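Talk notes: Why soup is worth an hour of your evening
Culamico food weekend, upstairs room, 2 pm

Start before they've all sat down. Ask who had soup this week. Ask who made it. (Fewer hands, always!) Say hello properly after that.

Story first: the winter I lived in Villanueva, in a flat with one pan and a landlady who left a bowl of bean soup outside my door whenever it rained. I've been trying to copy that soup ever since and I still can't, and I love it all the more for that.

Onions. Go slowly on this bit, it's the heart of the talk. Low heat, a pinch of salt, lid on for the first ten minutes, then off. People rush them and then wonder why the whole pot tastes thin. Pass round the jar of cooked onions from Birkano market so they can smell how sweet they get.

Next, water or stock? I'm on the side of water for beans and most greens, and I'll happily argue about it afterwards. Use 400 grams of dried beans for a family pot. Mention the soaking water, someone will ask.

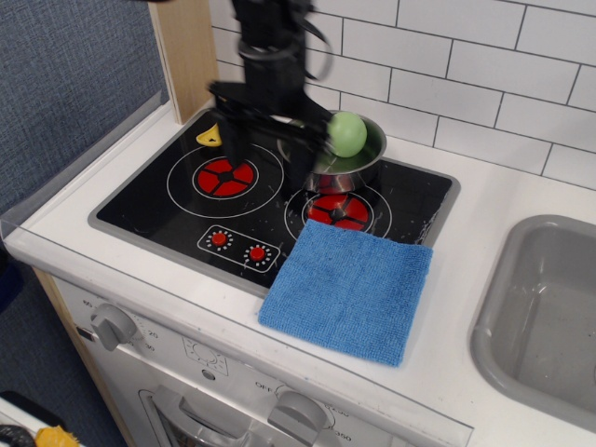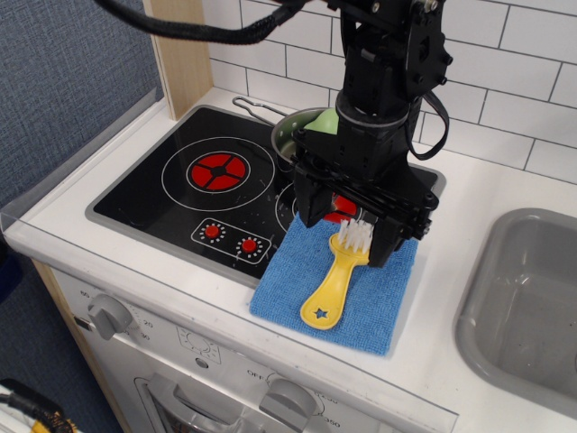 Then on to leftovers, my favourite part. Soup on day two is a different animal: the beans have given up some of their starch, the garlic has calmed down, and all it wants is a squeeze of lemon and a bit of bread. Day three, blend half of it and stir it back in. Pause here for the bread question (yes, stale is better, tear it, don't cut it).

Orkamero supper club: tell them we served 1,012 bowls last winter and 1,325 this one, from the same recipe, and that the only complaint was about the spoons. Keep this short, I do go on about it.

Salt at the end. Get them to taste the two cups, plain first, then the salted one. Leave a proper silence while they do it, the faces are wonderful.

If time is short, skip the bit about barley. If there's time to spare, do barley and then dumplings, and read out the landlady's note about the bay leaf.

Questions. Recipe sheets are by the door, and the big pot needs to be back downstairs by four.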